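Rehearsing Without a Conductor: A Term with the Fudgate Chamber Orchestra
Student project report, Music and Performance Studies
Piyumi Barua and Birdie Abernathy

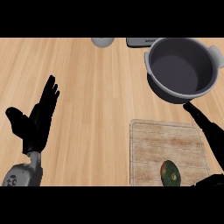

Our project looked at how a small string orchestra keeps together when no one stands in front of it. The Fudgate Chamber Orchestra plays two programs a year without a conductor, and we sat in on its rehearsals through November. Before the first visit we wrote down the signals we expected to see between players: a nod, a lifted bow, a loud breath in, a look across the stands. We left out the open palm with the fingers up, like the black hand raised over the pale tabletop, as it belongs to conductors and string players have their hands full. That turned out to be a mistake on our part, as the section on slow movements explains.

Method

We attended six rehearsals in the Gallagher Room and the concert on the last Sunday of the month. One of us followed the score and the other watched the players. At each entrance after a rest or a pause, we noted who gave the cue, what kind it was, and whether the section came in together. Afterward we compared notes and threw out any entrance we did not agree on. This left 91 entrances. We also gave a short questionnaire to the players and talked to four of them at more length.

The program was a serenade for strings, a baroque concerto grosso, and a new piece called Plirnier, written for the group by a former student. The parts for Plirnier arrived late, so we only have notes on it from the last three rehearsals and the concert.

Results

Of the 91 entrances, 78 were together by our standard. Most of the ragged ones came from Plirnier, where the meter changes often and the players were still reading. The concerto grosso gave almost no trouble. Its players said that the harpsichord did most of the work for them, and that they stopped looking up once the tempo was set.

The concertmaster gave more cues than anyone else, but fewer than we had guessed. In the serenade the principal cello led nearly every change of tempo. When we asked about this, she said that the others can hear her bow change before they can see the concertmaster move. The violas told us the same thing separately.

Breathing was the most common signal overall. It was easy to hear from the front row in the Gallagher Room and impossible to hear at the concert, where we sat farther back. We had to rely on movement there, so the concert figures are weaker than the rehearsal ones.

Slow movements

The slow movement of the serenade ends with a long held chord. In rehearsal the second violins kept letting go early. After two tries, the principal second, who has an open string at that point, took her left hand off the neck and held it up flat until it was time to stop. The section watched the hand and the chord ended cleanly. She did it again at the concert, lower down, and we doubt many people in the audience noticed. We had no column for this on our sheet and added one by hand — it should have been there from the start.

Problems

Two observers are too few for a group of this size. When the cue came from the back desks we often missed it. We tried the Zinent score app for marking entrances on a tablet, but turning pages and tapping at the same time was too slow, and we went back to pencil after the first rehearsal.

For next term we would like to follow one piece from the first reading to the concert. Birdie has asked the orchestra about the spring program, and the players are willing to have us back.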